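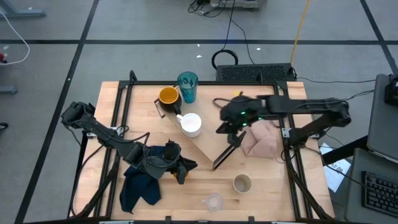
**To:** illari-users
**Subject:** Re: Wrist views and grasp-state labels

On Tuesday, Rivas wrote:

> We are trying to reproduce the grasp-state classifier from your January note. With the overhead camera alone we get close to your numbers. When we add the wrist streams the result gets worse, mostly on cups and mugs. Two questions:
>
> 1. Did you label "held" from gripper width, from motor current, or by eye?
> 2. Were the wrist images cropped before training? Our background is very busy and we suspect the network is reading it.
>
> We are on the Grerau branch with default settings.

Taking the second question first. The wrist images were cropped in the runs that went into the note, and the default settings on the Grerau branch do not crop. That is our mistake. The option is `wrist_crop` and it needs to be set for both arms separately. A global value is read but not applied.

On the labels: we started with gripper width. It is fine for cloth and poor for thin-walled cups, where a rim grasp and a near miss close to almost the same width. Motor current was noisier than we had hoped. In the end everything was labelled by eye from the wrist streams, and width was kept only as a check. Where the two disagreed, a second person looked at the clip.

The longer account below is from the draft of the write-up. It has not been through review, so please don't cite it yet.

---

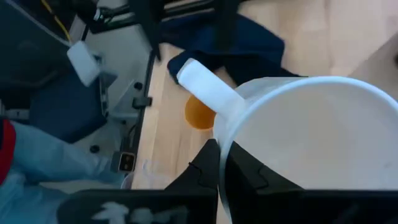
*Kiprono Mwaipopo – Sunwood, manipulation group*

### Labelling grasp state from wrist views

The set has 700 episodes, recorded on a table with one arm on each side. Each episode has an overhead view and 2 wrist views. The objects are mugs, cups, cloths and a few small items, and the layout is changed by hand between episodes.

We use four labels: open, contact, held, released. The hard boundary is between contact and held. A mug with both fingers at its wall may be gripped, or it may only be touched, and a single still from overhead often cannot settle it because the gripper body covers the fingertips. The wrist view shows the fingers against the wall. It has its own problem, in that a large mug fills much of the image and its handle can hide smaller objects on the table.

We trained on 400 episodes and tested on the rest. Disagreement between the width check and the hand label came up in 117 episodes across the full set. Most were rim grasps.

Two failure types are worth listing:

- **Translucent objects.** Shapes behind the wall show through it, and the classifier sometimes takes them for a contact edge.
- **Raised objects.** Once a cup is lifted, the wrist camera tilts and the room comes into view. Without the crop, the network learns that "room visible" means "held". This fits what Rivas describes.
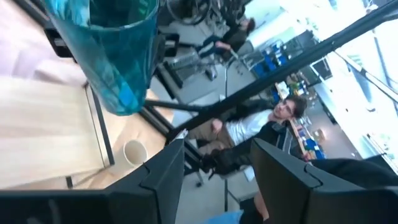 *Fig. 3. Teal cup above the tabletop, wrist camera, before cropping.*

The crop keeps the fingers and a band above them. A tighter crop lost the rims of tall cups. A wider one brought the shelves and windows back in, and the error on "held" rose again.

---

For Rivas: set the crop on each arm, retrain from scratch and send me the confusion table. Fine-tuning from the uncropped weights did not work for us – the shortcut stays in. The split file is in the Illari repository under `splits/`, with the disputed episodes marked in the last column.

Kiprono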